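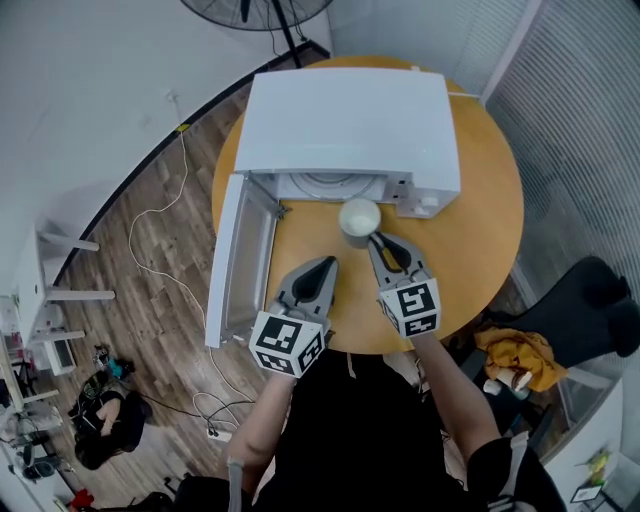
Kitchen > Small Appliances > How to Clean a Microwave

Home Recipes Cleaning Storage Forum

How to steam-clean a microwave without losing an afternoon

412 shares | 16 comments

Most microwaves are cleaned twice: once when they come out of the box and once when the landlord is due. In between, soup happens. The method below needs a lemon, a cup of water and a willingness to look at the ceiling of the thing, where the worst of it lives.

What you need

A microwave-safe cup or bowl, half a lemon (or two spoonfuls of white vinegar), a wooden spoon, a cloth you don't love.

Method

1. Half fill the cup with water, squeeze in the lemon and drop the rind in after it. Stand the wooden spoon in the cup. Water heated on its own can sit there looking innocent and then boil over when you nudge it.

2. Heat on full power for 6 minutes. If yours is a weedy little oven like my old Peltonen, give it a bit longer.

3. Leave the door shut for 13 minutes. You will want to open it. Go and put the bins out.

4. Lift the cup out with oven gloves and wipe the roof first, then the sides, then the floor. Doing the floor first means doing it twice.

5. Wash the turntable in the sink with ordinary washing-up liquid. Let a hot glass plate cool before it meets cold water.

6. Wipe the door seal with a damp cloth, going gently. No scouring pads, no knives, however strongly you feel about the cheese.

Stubborn bits

Make a paste of bicarbonate of soda and water, dab it on and leave it while you have a cup of tea. I once bought a spray called Jovudura for this. It cost nearly 50 times as much as the bicarb and smelt of swimming baths.

If the smell lingers – fish, usually – leave the door open overnight with a saucer of bicarb inside.

Share this 412 | Comments 16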